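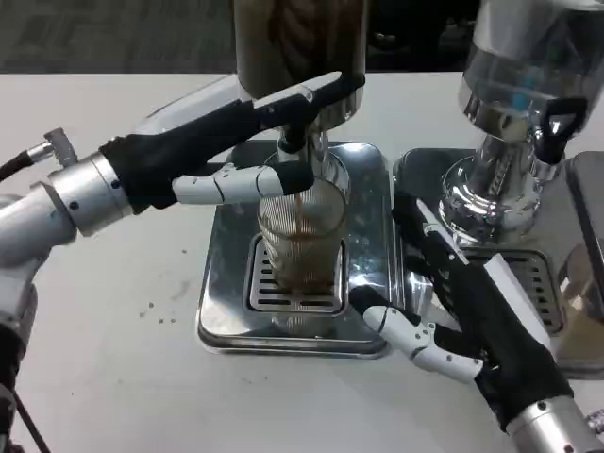
3.2 Serving conditions and the perceived bitterness of coffee

The second part of our study concerns the moment between the preparation of the coffee and the first sip. In the literature this moment is often treated as neutral. The interviews made in June suggest that it is not neutral for the drinker, and for this reason we decided to examine it separately from the question of roast and origin, which was discussed in Section 3.1.

Participants were recruited among the employees of two office buildings, Tekby and Stutov. Each person received 90 ml of filter coffee in a plain white cup and was asked to give a mark for bitterness, from one to six, before any conversation with the other participants. The coffee was the same in both buildings (Herrero, medium roast) and was ground on the same morning. In Tekby the coffee was poured by a member of the staff behind a counter. In Stutov the participants poured it themselves.

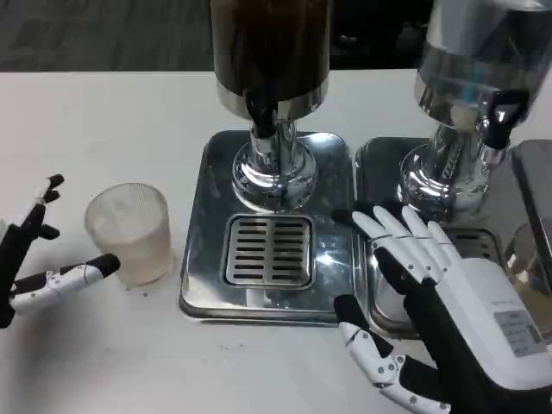

A difficulty appeared already in the first session. People who serve themselves do not fill the cup to the same level, and a smaller quantity becomes cold more quickly. Hoarau had met the same problem in his earlier work on tea, and he proposed to mark a line inside the cup. We followed his proposal in all later sessions, and the results of the first one were left out of the analysis.

The marks given in Stutov were lower than those given in Tekby, which means that the coffee was felt as less bitter when the person had poured it. The difference was small but it remained when we considered separately the people who add sugar at home. It was not visible among those who drink coffee only on rare occasions. We do not have a good explanation for this last point. It is possible that these participants found every cup bitter and used only the upper part of the scale.

Figure 6. Two beverage dispensers on a white tabletop, each with a stainless steel drip tray.
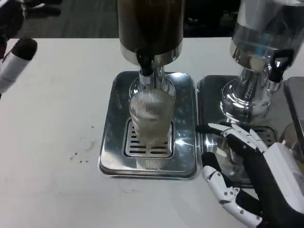
The central dispenser holds a dark brown liquid and is fitted with a black tap lever.

Several participants also spoke about the container, although our questions did not mention it. One of them wrote that coffee from a large container "must be old", and gave it the highest mark. Remarks of this kind were more frequent in Tekby. We coded them with the Condico scheme, using the category "expectation", and they are treated together with the remarks on smell in Section 4.

Two limits should be mentioned. The buildings differ in the age of their employees, and we could not correct for this with the data we had. In addition, the temperature was measured in the container and not in the cup. Bastien Hoarau is now preparing a shorter test in which the same persons will taste under both conditions, with a pause of 90 minutes between the two cups.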